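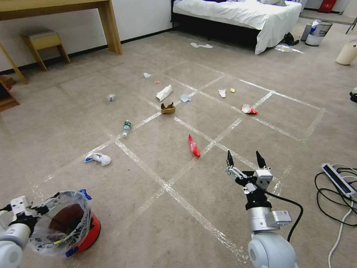 Litter pickup station, carpeted bedroom layout. Right arm with gripper open, left arm holding the bin.

Station Inspection Checklist: Litter Pickup, Two-Arm Unit
Tirkemar Data Collection Site, Room Humislow
Completed before the first recorded episode and again after the midday break. Mark each item Pass, Correct or Hold. A Hold stops recording until the shift lead has signed the sheet.

Section A. Floor and surroundings

A1. Tape grid attached to the carpet along its full length, no lifted ends.
Result: Pass
Comment: Two ends near the desk were pressed down again on Wednesday. Replace that strip at the next room change.

A2. Cables and power strip outside the arm's working area and outside the operator's walking path.
Result: Correct
Comment: The power strip is on the carpet at the lower right of the station with cables coiled beside it. Cables are to be gathered and covered before the operator moves behind the unit. The same comment was entered at the last inspection.

A3. Furniture in its listed position (bed, desk, stool, low cabinet).
Result: Pass

A4. Loose household items near the bed match the room sheet.
Result: Pass
Comment: Slippers and the black bag are part of the room and are not pickup targets. Annotators have twice marked the slippers as missed litter. The labeling guide has been amended.

Section B. Arms and grippers

B1. Fingertips clean and evenly seated.
Result: Pass
Comment: Wipe after any episode that includes food packaging.

B2. Arm cable has enough slack for full reach and does not catch on the wrist.
Result: Pass
Comment: Checked by hand at low speed in both directions.

B3. Bin held securely by the left arm, liner open and facing up.
Result: Pass
Comment: The liner must be folded over the rim. A liner that slips inward during an episode makes the release step unclear, and the episode is to be discarded.

B4. Emergency stop tested from the operator's position.
Result: Pass

Section C. Litter set

C1. Items are dry, empty and free of sharp edges.
Result: Pass
Comment: Bottles are to be capped. Torn cardboard is acceptable if no staples remain.

C2. Set includes rigid, soft and very small items.
Result: Pass
Comment: The present layout has a small bottle, a crushed paper cup, cardboard, crumpled wrappers and scraps of paper and plastic. Small pieces should stay in the set even where the grasp often fails. Failed grasps are kept and labeled as such.

C3. Items placed both on and off the tape lines.
Result: Pass
Comment: Operators tend to place items in the centers of the squares. Placement is to follow the Nonano layout sheet for the shift.

Section D. Recording

D1. Episode counter agrees with the written log.
Result: Hold, cleared at 10:40
Comment: The counter showed 1,539 episodes and the log one fewer. An aborted episode had been saved without an entry. Entry added and signed.

D2. Discarded episodes listed with a cause.
Result: Pass
Comment: 133 discarded to date. Causes are to be written in full; "bad" is not accepted.

D3. Layout changed after each set of 125 episodes.
Result: Pass

D4. Storage available for the full shift.
Result: Pass
Comment: 600 GB free at the start of the shift.

Open items
A2, cable cover: ordered from Krajčí, to be fitted on delivery. Until then, the check is repeated at every operator change.
A1, tape strip near desk: next room change.

File the signed sheet with the shift log.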